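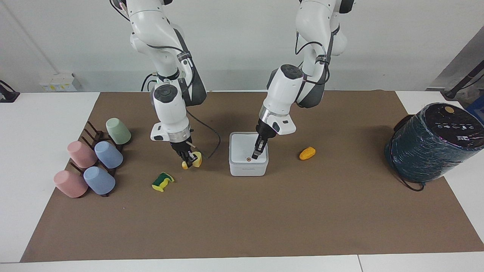 作業台の「お約束」をもっと真面目に書こう

ロボットの安全規格の話なら、何時間でも聞いていられる。非常停止の回路、速度の上限、人とアームが同じ空間に入るときの力の制限。先人が積み上げてきた文書は分厚くて、読むたびに発見がある。しかし私が今いちばん面白いと思っているのは、その分厚い文書のずっと下、作業台の上の決まりごとのほうだ。マットをどこに敷くか。ケーブルをどう逃がすか。小さな物をつかむ前に、何をどこに置いておくか。地味である。地味なのに、ここを文章にした途端、現場の会話ががらりと変わる。その瞬間に立ち会うのが私は大好きなのだ。

双腕のアームで日用品を扱う仕事に関わるようになって、最初に入ったのはストルネスという小さな工房だった。当時の手順書は紙1枚で、最後の行に「その他、常識に従うこと」と書いてあった。この一行が曲者だった。スポンジを緑の硬い面を上にして置くのが常識の人もいれば、黄色い面が上に決まっているという人もいる。コップは伏せるものだと信じている人と、横に倒してもかまわない人がいる。どちらも台所では正しい。だからこそ、アームの前では揉める。

最初に手順書を書き直そうと言い出したのは、ゾドワ・マガグラさんだった。彼女のやり方は変わっていて、いきなり規則を書かなかった。まず2週間、台の上で誰かが迷った場面だけをノートに書き留めた。たまった項目は292件。読み返すと、半分以上が物の置き方とケーブルの話で、アームの動きそのものに関する迷いは思ったよりずっと少なかった。私はこのノートを借りて、帰りの電車で夢中になって読んだ。乗り過ごした。

そこから生まれた決まりのうち、特に気に入っているものをいくつか書いておきたい。

ひとつはケーブルについてである。アームの外側に沿わせた線は、たいてい小さなバンドできちんと留めてある。問題は手首から先だ。手首はよく回るから、線に余裕を持たせないと突っ張る。持たせすぎると輪になって垂れ、マットの上を這って、容器の足元まで伸びてくる。写真のアームもちょうどそうなっていて、右腕の手首のあたりから出た黒い線が、中央の白い容器の近くまで届いている。動作の邪魔になるかどうかは、次に何をするかで変わる。物を持ち上げるだけなら気にならなくても、容器を横に滑らせる作業なら話は別だ。

だから「垂らすな」と書いても守れない。ストルネスの手順書は代わりにこう定めた。「余長がマットに触れる場合は、触れてよい範囲を作業の前に決め、その範囲に物を置かない」。禁止を手放して、場所を決めたわけだ。初めて読んだとき、なんて賢い書き方だろうと思った。守れない規則はだんだん読まれなくなり、隣の守れる規則まで道連れにする。範囲を決めるだけなら、今日からでもできる!

次に、両手の使い方。腕が2本あると、つい両方とも動かしたくなる。片方が黄色い小物をつまんでいる横で、もう片方が容器の中に指先を入れている。見ているだけでわくわくする光景だし、人間が皿を押さえながら何かをよそうときの動きにも通じるものがある。ところが手順書の多くは、腕1本の時代の文章をそのまま引き継いでいて、「把持」「移動」「解放」が一本の線で並んでいるだけだ。片方が物を持ったまま、もう片方が容器の内側にいるとき、先に退くのはどちらか。これが書いてない。

私は、先に退く腕を必ず文書に書くべきだという立場である。どちらが先でもいい。容器の中の腕を先に上げるのでも、物を持った腕を先に離すのでも、理屈は立つ。大切なのは、止まったロボットの横に立った人が、再開の前に同じ答えを言えることだ。マリキエ・マトララさんの班では、これを声に出して確認する。「左、先に上がります」。たったそれだけのことだが、聞いていると気持ちがいい。初めて見学に行った日は、帰ってからも自分の机で小声で言ってみたくらいだ。

三つ目は、形の似ていない物をわざと混ぜておくという習慣。これは規則と呼ぶには柔らかいが、良い慣行として広まってほしい。コップばかり、ブロックばかりで試していると、手順書までコップやブロックの言葉になっていく。「側面を挟む」と書いてあっても、曲がった薄い物に側面はあるのか。マンゴーのおもちゃのような丸く細長い物は、どこを挟めばいいのか。スポンジはつぶれる。カップ立てに伏せたコップは、隣のコップやペグが邪魔をする。こういう顔ぶれを同じマットに並べると、文章の穴がすぐ見つかる。手順書の校正は机の上でやるより、物を並べてやったほうが早いし、断然楽しい。

ブスムジ・マクベラさんは、この点で私より慎重だ。物を混ぜれば混ぜるほど台が散らかり、「作業対象」と「たまたまそこにある物」の区別がつかなくなる、と彼は言う。もっともな指摘だと思う。実際、マットの端に大きな円筒形の物が半分はみ出して置いてあるとき、それが対象なのか、障害物なのか、片付け忘れなのかは、よその人が見ても判断できない。私たちはこの件で昼休みを丸ごと使って議論し、ひとまず「マットの縁をまたぐ物は、またいでよいと記録に書いてある物だけにする」という文に落ち着いた。彼はまだ不満そうで、縁から内側に空き地を設けるべきだと主張している。たぶん10月の改訂でまたやり合うことになる。楽しみでしかたがない。

ところで、マットそのものについても一言。白い台に茶色いマットを敷くと、作業する範囲がひと目で分かる。残った白い帯が、そのまま余白になる。テープで線を引くやり方も悪くないのだが、私は断然マット派である。敷き直せるし、ずれれば縁が斜めになるからすぐ気づく。ポマーという部品メーカーの現場では、始業時にマットの角の位置だけを確かめる係がいて、最初は大げさだと思ったが、1週間通ううちに考えが変わった。角がずれたまま始めた日は、あとで何を話しても「マットの右端から」という言葉の意味が人によって食い違う。基準になる布が動いていては、基準にならないのだ。

もちろん反論もある。いちばんよく聞くのは、こんな細かいことまで文書にしたら誰も読まない、というものだ。チェポ・プレトリウスさんがその代表で、彼は前の職場で1,000項目の点検表を経験している。全部に丸をつけるのが仕事になって、アームを見る時間がなくなったそうだ。この話を聞くと、さすがの私も少ししょんぼりする。ああいう表は確かにある。善意で1行ずつ増えていき、減らす人がいない。

ただ、そこから「だから書かない」に進むのはもったいない。ストルネスの手順書には、増やすときのための決まりが付いている。新しい行を足したい人は、その行がなかったせいで迷った場面を添えること。そして3か月、一度も参照されなかった行は消す候補に回すこと。これがよく効く。私が自信満々で書いた「コップの色の並び順を記録する」という行は、見事に消された。記録しても使い道がなかったのだ。悔しかったけれど、消した版のほうが明らかに読みやすい。今はあの行がなくなった余白を見ると、ちょっと誇らしい。

もうひとつの反論は、現場ごとの決まりを作り込むと、よそと比べられなくなるというもの。アバ・メンサーさんからこの指摘を受けたときは、しばらく返事ができなかった。彼女はサモンテという共同作業の枠組みで、複数の現場の手順書を読み比べている。同じ「容器に入れる」でも、指先が縁を越えたら完了とする現場と、物が底に着いてから指を開くまでを含める現場があるという。それでは成績を並べても何を比べたことになるのか分からない。

これについては、私はむしろ希望を持っている。各現場が自分の決まりを言葉にして初めて、違いが見えるようになるからだ。「常識に従うこと」と書いてある手順書どうしは、見かけ上はぴったり一致する。一致しているように見えて、中身は誰にも確かめられない。食い違いを見つけられるのは、両方が具体的に書いてあるときだけだ。アバさんの読み比べ表には、今のところ赤い印がたくさん付いている。私にはあれが宝の地図に見える。

できれば、完了の定義だけは現場をまたいで早めにそろえたい。つかんだと言えるのはいつか、置いたと言えるのはいつか、指先が容器に入ったとはどこを越えたことか。ここさえ共通になれば、マットの色やカップ立ての形は好きにすればいいと思う。木の立て方がよければ木で、別の物がよければ別の物で。道具の好みまで規格にする必要はないし、他の現場に行ったときに見慣れない物が並んでいるのは、正直うれしい。

書き方についても、ささやかな提案がある。主語を書いてほしい。「確認する」「離す」「戻す」だけの行が、どの手順書にも山ほどある。日本語は主語がなくても通じてしまうので、これがなかなか直らない。人が離れるのか、グリッパが開くのか。腕が戻るのか、物を戻すのか。それから左右も。ロボットの左なのか、向かい合って立つ人から見た左なのか。ロボット側の左右に統一し、冒頭に一度だけそう書いておく。これだけで、口頭の確認の聞き返しが目に見えて減る。コンディセックという記録用の表を使っている班では、左右の欄に最初から「ロボットから見て」と刷り込んである。真似しない手はない。

もし今、手元の手順書に「その他」や「適宜」という言葉があったら、明日その行のところで手を止めて、隣の人と答え合わせをしてみてほしい。たぶん答えは割れる。割れたら、その場で1行書き直す。私はこれを始めてから手順書の改訂が待ち遠しくなり、ゾドワさんには少しあきれられている。今週は、指先を容器に入れたまま止まったときの声かけを直しているところで、マリキエさんの班の言い回しと、うちの言い回しのどちらを残すかがまだ決まっていない。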